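**Chores programme: progress to the end of January**

Prepared by Benedek Pálfi for Amado Yap, Drusetti

Dear Amado,

You asked for plain words this time and fewer charts, so I've left the charts in the shared folder. The short answer to your question from the last review (can a machine make a bed yet?) is "parts of one, on a good day". I'm more hopeful than I was in the autumn, and I'll try to explain why without overselling it.

### Where we've got to

The bed work has taken most of our time since the last report. We ran 249 full attempts in simulation on the Stavby task set, and 132 of them ended with the bedding flat enough to pass our own check. That is a little over half. In the report before this one we couldn't get a third! Most of the gain came from Moussa, our planning software, which now works out the whole reach before the arm sets off. It used to plan one short move at a time and would often get itself folded up against the bed with nowhere to go.

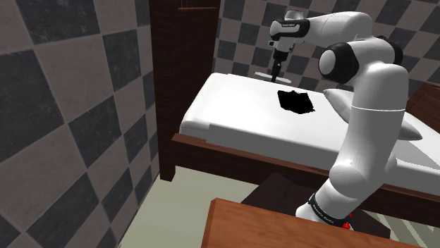 Reaching the far side of a bed is still the hardest thing we ask for. People do it without thinking: you lean, you put a knee on the mattress, or you walk round. Our arm is fixed in one place and has to do it all from there. In the simulated bedroom it stands on the near side and goes up and over, bent at the elbow, with the flat white plate brought down close to the back edge of the mattress. Getting the plate there level is one problem and pressing by the right amount is another, and we're much further on with the first. Too light and nothing moves, too hard and the whole lot gets dragged towards the wall. We're trying a slower final approach, and the early runs look very promising.

Tidying small things off the floor is going well too, though it's an easier job and I don't want to lean on it too much. Socks are fine. Charging cables are not.

### On the shop floor

Dekine kindly gave us the use of a stockroom aisle in the evenings, after 7 pm, when the shelves have been filled. We've tried 2 jobs there: facing up boxes on a shelf, and picking fallen stock off the floor. Facing up is the nearest thing we have to a finished chore. Boxes are stiff, they have corners, and they stay where they're put. The staff began by watching it for fun and have since started leaving us the awkward shelves, which I take as a compliment.

Bagged goods are another matter. Crisps, rice and pet food all slump in their own way, and we drop far too many. It's the same difficulty as the bedding, really, and I'd like one person working across both from now on.

### What hasn't worked

- Pillows. We stopped after a few weeks and will come back to them.
- Duvet covers. Not started, and I'd rather not promise a date.
- Speed. A good bed attempt still takes far longer than a person would need.
- Carrying results from simulation to the real arm. Cloth in the simulator is better behaved than cloth in a real bedroom, so please don't read the pass rate above as a forecast.

### Next, and one request

We'd like to run around 2,000 more simulated attempts with different bed heights and room layouts, then take the best version to the real arm in the test flat. The computing time is covered by the present budget. The cloth sensors aren't, and I've put the quote in the folder with the receipts. If you can agree it before the next review we can fit them while the long runs are going.

You'd be very welcome to come and see the shelf work one evening. Let me know and I'll clear it with Dekine.

Benedek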